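**Ticket 2371 — left gripper drops the cloth during the second fold**

Project: Kaushik (student folding project)
Opened by: Meenakshi Saxena
Assigned to: Ravindra Garg
Status: open, workaround in place
Opened: February 2020

**Problem**

In the folding task, the left gripper lets go of the fabric partway through the second fold. The right one holds. When the left side slips, the script carries on as if nothing happened and the right arm drags the shirt across the table. No error is raised. The last good run in the log is 1622.

**Steps to reproduce**

1. Start the Telosent controller and home both arms.
2. Load the fold script from the team folder, default speed.
3. Lay one shirt flat in the middle of the table.
4. Run to the end of the first fold, then continue.

**Log**

**MS:** Happened again on run 3797. Restarted the controller and homed both arms. Same result on the next try.

**RG:** Is it the same shirt every time? The older ones from the bin are thinner and the fingers may be closing on almost nothing.

**MS:** Tried two shirts, one thick and one thin. The thick one slips less but still slips. I paused the script with both grippers on the green one so you can compare the two sides.
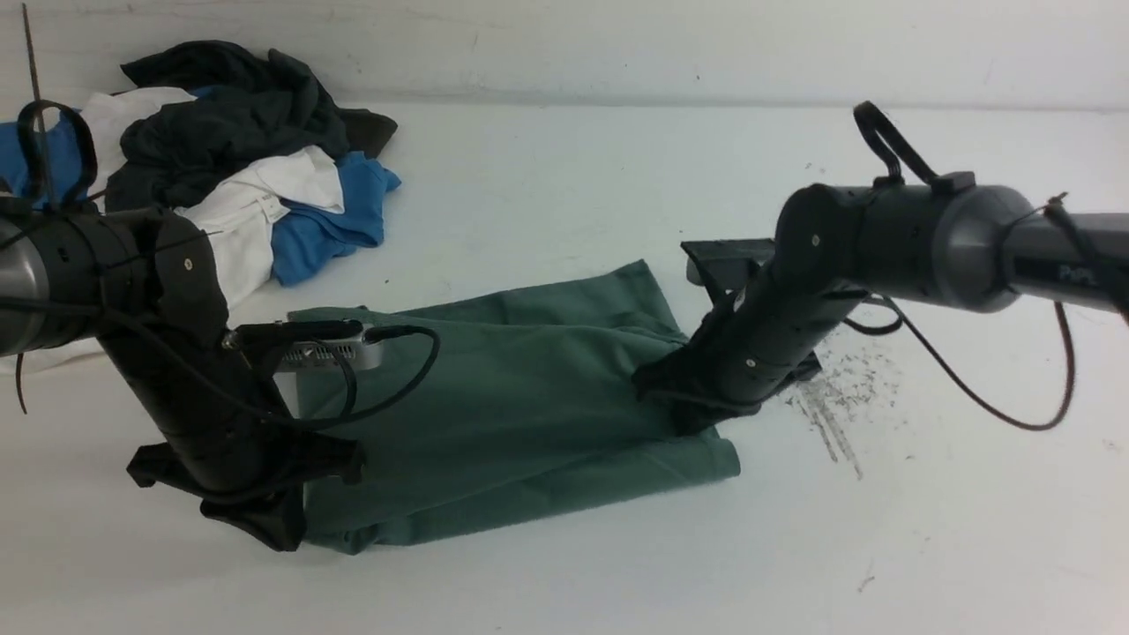
**RG:** The left fingers are pressing the corner into the table. The right ones have a proper pinch on the edge. I think the left target height is too low, so the fingers meet the table before they can close under the fabric. Please check these in order:

- **Left height offset.** Compare it with the right. They were set separately in November when we changed the fingers.
- **Grip check.** The script reads finger width after closing, but only on the right. Copy that block for the left arm.
- **Cable slack.** Move the left arm through its full range by hand with power off and see whether the cable pulls at any point.

**MS:** Offsets don't match. Left is 2 mm lower. I raised it to the same value and the second fold finished. Cable is fine by hand. Grip check not done yet.

**RG:** Good. Leave the new offset in and commit it to the Sulico branch, not main — the Claketti demo still uses the old fingers. Keep this open until the left grip check is in and we have run the thin shirt again.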